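동아리 소개

저희는 학교 로봇 동아리 Riro입니다. 처음에는 대회 준비를 위한 작은 모임이었고, 지금은 매 학기 수업과 프로젝트를 함께 하는 동아리가 되었습니다. 회원의 전공은 기계, 전자, 디자인 등 여러 가지입니다. 로봇을 처음 만지는 학생도 가입할 수 있습니다.

현재 하고 있는 일

올해의 프로젝트 이름은 Plekico입니다. 로봇 손으로 생활 속의 물건을 잡고 옮기는 것을 공부하는 프로젝트입니다. 부드러운 스펀지 큐브, 공, 포도, 금속 스쿱은 모양과 표면이 서로 다르기 때문에 잡는 방법도 따로 생각해야 합니다. 회원들은 두 조로 나누어 한 조는 손가락의 힘을 조절하고, 다른 한 조는 팔의 움직임을 기록합니다.

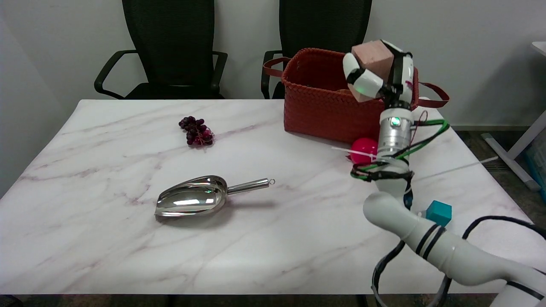
Mirzaei 님은 동아리 게시판에 스펀지만 잘 잡는 것으로는 부족하고, 포도처럼 눌리면 상하는 물건을 언제 제대로 할 것인지 궁금하다고 글을 남겨 주셨습니다. 좋은 질문이라고 생각합니다. 포도는 다음 학기 과제로 정하였고, 그 전에 힘 조절 값을 다시 측정하려고 합니다.

지난 11월까지 모은 동작 기록은 1187개입니다. 그중에서 126개는 케이블이 팔에 걸려서 사용하지 못하였습니다. 그 후에는 연습을 시작하기 전에 케이블 정리를 먼저 확인하는 규칙을 만들었습니다.
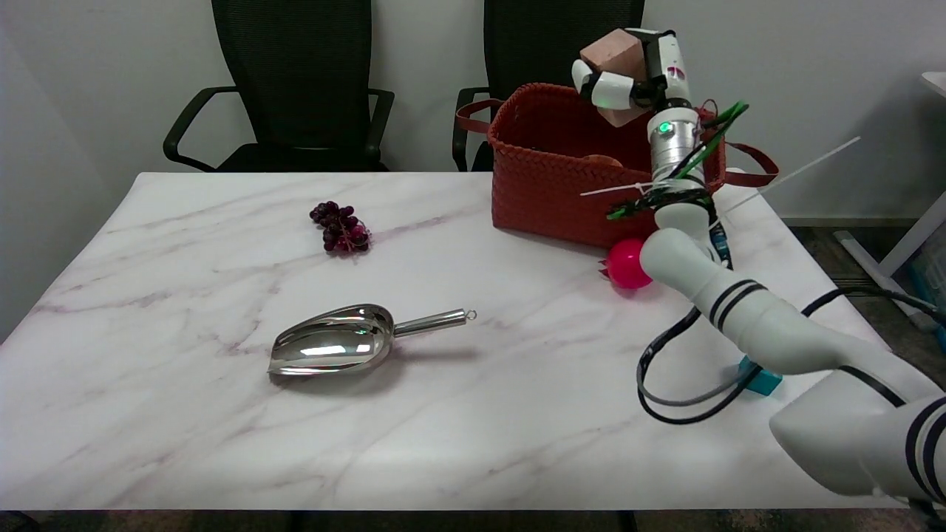

기록은 모두 동아리 서버에 저장하고, 매주 모임에서 같이 봅니다. 실패한 기록도 지우지 않고 이유를 짧게 적어 둡니다. 신입 회원은 이 메모를 먼저 읽고 나서 로봇 팔을 조종하는 연습을 합니다.

대회 참가

저희는 학생 로봇 대회 Flirkex에 참가합니다. 과제는 정해진 물건을 900초 안에 옮기는 것입니다. 작년에는 예선에서 31점을 받았고 본선에는 가지 못하였습니다. 올해는 본선 진출을 목표로 하고 있습니다.

가입 안내

신입 회원 설명회는 1월 16일 저녁에 동아리방에서 합니다. 준비물은 없습니다. 설명회에 오지 못하는 분은 게시판에 이름과 전공을 남겨 주시면 저희가 답장을 드리겠습니다.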